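List home | Thread | Previous | Next | Search the archive

To: Old Streets and Houses list
Date: Oct 17, 2018
Subject: Re: plaster walls on the Ladia lane

On the Ladia lane you wrote:

> We are thinking of walking it in the morning. Is there
> anything left of the old fronts, or has it all been
> redone? My mother was born a few doors from the
> Subramaniam store and would love to know.

Oh, what a nice question to find in my inbox! I walked it end to end last week and stopped every few steps (my poor knees were glad of it). Plenty is left. The whitewash is peeling and streaked with gray, and I hope they leave it that way a while longer, though a neighbor told me 10 of the owners have asked for quotes on new plaster. Across the way the walls are brown and reddish, with a pale pink band high up that I had somehow never noticed in all my visits. Do look up when you go, and wear flat shoes, as the paving is patched and uneven.

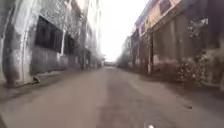 The store closed years ago, I'm sorry to say, but the family still lives upstairs at number 83 and they are very kind about visitors. Tell your mother to ring the bell. I would bring sweets.

Comments

stolis_reader: My aunt lived at 70. Thank you for this.

Kidoment: Is the tea stall still at the Ladia end?

stolis_reader: It was in the spring, good ginger tea too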